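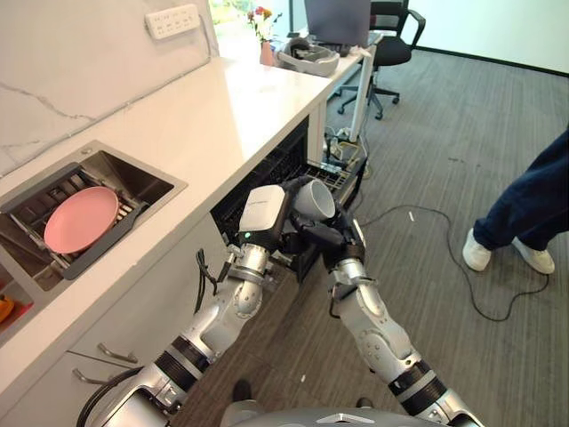
Can any robot load a dishwasher yet, start to finish, no help?
Asking for our office kitchen at Bretbridge. We have maybe 40 people and the sink is always full by 3 pm. My boss read something and now wants me to "look into automation" before July. Two arms and a hand with real fingers gets you a mug held over the rack, fine, I believe that part. What I want to know is the rest. Rinsing, finding a free slot, plates, soap, closing the door. And does it do it every day or just when an engineer is standing there. Budget is not huge. Anyone have one of these running for real?
Müzeyyen Gündoğdu

Short version, no. Not for an office, not at a price your boss will sign.
Longer: picking up a mug is mostly ok now. Putting it down in a wire rack so it stays is harder — the tines are thin and everybody loads different. We tried a two arm setup from Clirkell at work, not dishes, small parts into trays. Logged 708 picks, 542 went in right the first time. Sounds decent untill you think about mugs hitting a floor. And thats with the same part over and over. 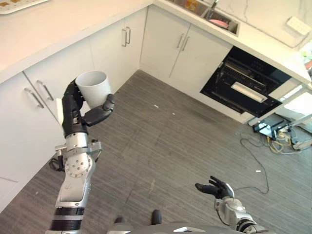 Also speed. One cup took us about 2 minutes on a bad run, regrasps and all. A person does the whole rack in that. Plates are worse then cups, flat on a counter there is nothing to get fingers under. Forks in a basket, forget it for now.
If you just need the sink empty, get a second dishwasher. One for clean, one for dirty, people take from one and fill the other. We did this and it mostly works.
Gülizar Tatlı

Disagree a bit with above. Depends what you call a chore. Floor scrubbers are fine, ours at the shop runs nights, no complaints except cords. Keep cords off the floor!! Dishes I'd wait. Ask whoever sells it for an uncut video with YOUR cups, and who pays for breakage. Tendix never answered me on that one.
painemal_shop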